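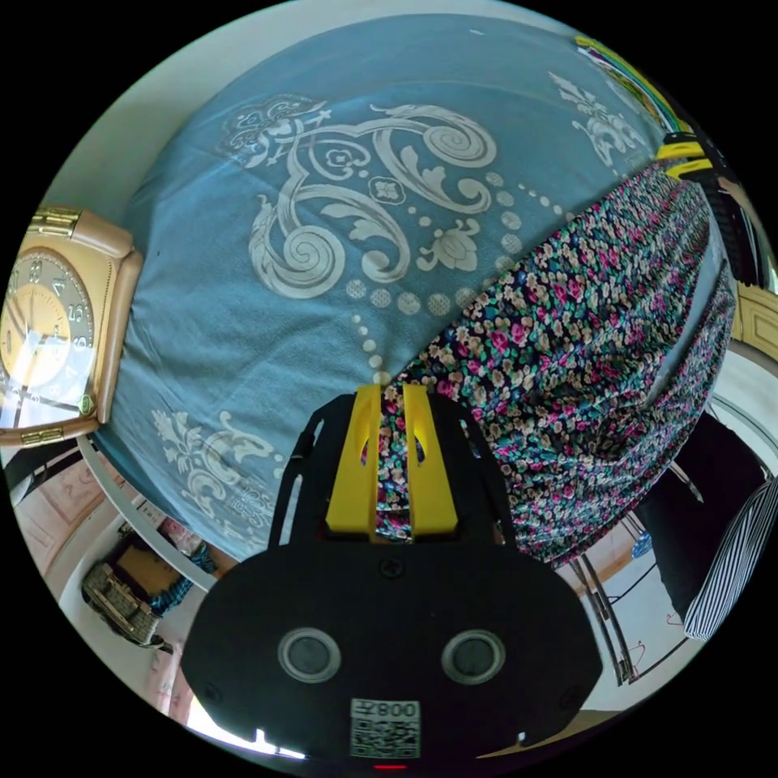 A dark floral cloth on the blue bedsheet.

Ebbe Magnusson asked me to be team captain on a Tuesday, in the lunch line, with a tray in one hand and a carton of milk balanced on top of it. He coached girls' track at Hopkin Middle School and taught shop the rest of the day, and he had sawdust in his eyebrows.

"Captain of what?" I said.

"Of the team," he said. "The one you're on."

I was thirteen and I ran the 400, mostly because nobody else wanted it. It's too long to sprint and too short to think about anything. I came in fourth a lot. Tedine Park had a girl who could've beaten me while eating a sandwich, so why Coach wanted me up front leading stretches I couldn't have told you.

I said yes, obviously. Then I went home and threw up.

My sister Multik (her real name was Marguerite, but I couldn't say it when I was two and the whole family gave up) was sitting on her bed doing her algebra. She looked at me over her glasses.

"You have to give a speech," she said. "Captains always give a speech before the April meet."

"They do not!"

"They do. Dana gave one about eagles."

So I wrote a speech. I wrote it on the backs of 14 permission slips — Coach always printed too many — and it had an eagle in it, and also a river, and a part about my grandmother that wasn't even true. I practiced it in the bathroom with the fan on. 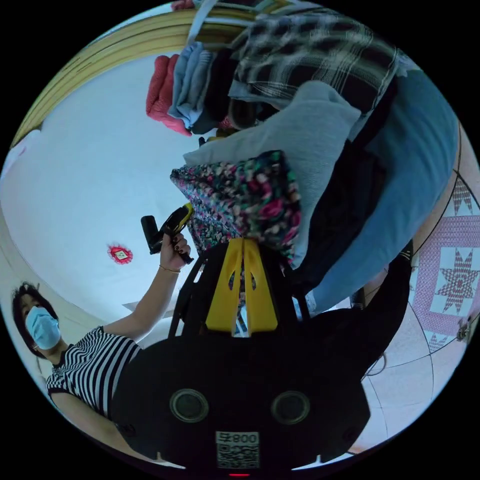
The morning of the meet it was so cold we wore our socks on our hands. There were 29 of us jammed under the bleachers, stamping around, and Coach blew his whistle and pointed at me like I was next in line at the bank.

I reached into my jacket and it was the wrong jacket.

I stood there. Somebody coughed. A sixth grader named Posy, who had never run a real race in her life, was staring at me with her mouth a little open, and her knees were knocking together. I mean really knocking, I could hear them.

"I threw up when he asked me to do this," I said. "And I threw up today, too. Before breakfast, so it wasn't that bad."

Posy laughed so hard she had to sit down on the gravel. Then a couple of the hurdlers started telling their own throwing-up stories, which got pretty competitive, and Coach looked at his shoes and said okay, okay, let's go warm up.

I came in fourth. Posy came in last in the 800 and waved at everybody the whole last lap, both arms, socks still on her hands. Multik had saved me half a pretzel, and on the bus home I gave Posy the end with the salt on it.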